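Speaker notes: "Where the bottle goes after lunch"
Speaker: Tuulikki Koskela
Slides by Oskari Koskela
Length: 25 minutes and then questions

Start slowly. Wait until the people at the back have found a chair. Say good morning, say my name, say that I work with the office services at Planton and that I have been sorting other people's rubbish for longer than I planned. (Smile here. Last time I forgot and it sounded like a complaint.)

First question to the room: who has drunk something from a plastic bottle today? Let them raise hands. Second question: who knows which bin it went into? Usually fewer hands. Do not make anyone feel bad about it.

Slide 2. The house on Rusten street. Two floors, a shared kitchen, a meeting room with a long table. When we began, each desk had its own small basket with a liner, and everything went in there together: tissues, apple cores, bottles with a little tea left at the bottom. The cleaning firm, Oksanen, took it all away in one bag. It was easy for us and difficult for everyone after us.

Explain the word "deposit" for people who come from places without it. Keep this short. Oskari says I take too long here and he is right.

Slide 3. Leave the picture on while I talk. Do not read anything from it.

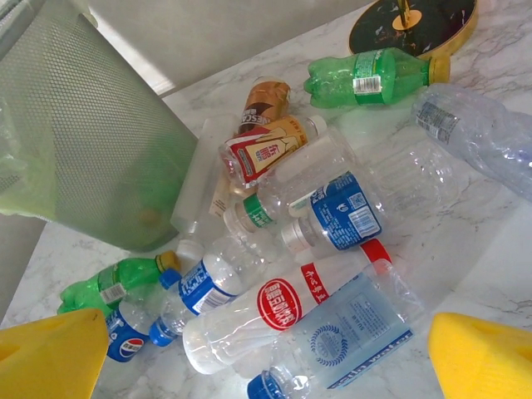

Rusten, September 2018

Bottles on a marble tabletop, with a mesh wastebasket beside them. I like to begin with the green soda bottle. It has its yellow-gold cap on. Ask the room: cap on or cap off? Let them argue for one minute. In our house the rule is cap on, after the bottle is emptied and pressed flat, so that small caps do not fall through the holes of the sorting crate. Other houses have another rule. Tell them to ask their own collector before they print a poster.

Then the big clear one at the right, already crumpled. Pressing a bottle saves much room in the bag. Before we pressed them, our bag was full by early afternoon. But warn them: a machine that gives back deposit money often wants the bottle in its round shape, with a label it can read. So first decide where the bottle is going, and press it only after that.

Labels. The soda bottle has its label around it with the barcode, and the small coffee bottle has a label too, and also the one with the red Chinese characters. People ask me every time if they must peel them. We do not peel. We tried it in February and it took the whole coffee break and our nails were full of glue.

The basket. It is a good basket, a mesh one, and I have nothing against it. My point is the liner. If the liner is thin and green and you can see through it a little, the person who carries it can notice a bottle inside and take it out. With a black bag this is not possible. After we changed the bags at our house, Oksanen's people began to leave us friendly notes.

Drink some water now.

Slide 4. Numbers. Only one number, and say it clearly: roughly 1000 bottles in our first season of separate collecting. Do not compare with other companies.

Slide 5. What we did, in the order we did it:
Took away the desk baskets, except for 2 at the reception.
Put one crate for bottles next to the sink, because people need to pour out the rest.
Asked the Undoder canteen to do the same downstairs.
Moved the crate again, since the cupboard door was hitting it.

If time is short, skip the story about the canteen and go to questions.

Questions I usually get: bottles with oil (wash them or put them in mixed waste), milk bottles (rinse with cold water), and smell in summer (empty the crate more often, there is no trick). If somebody asks about glass, give them Oskari's e-mail address.

Remember to take the adapter home.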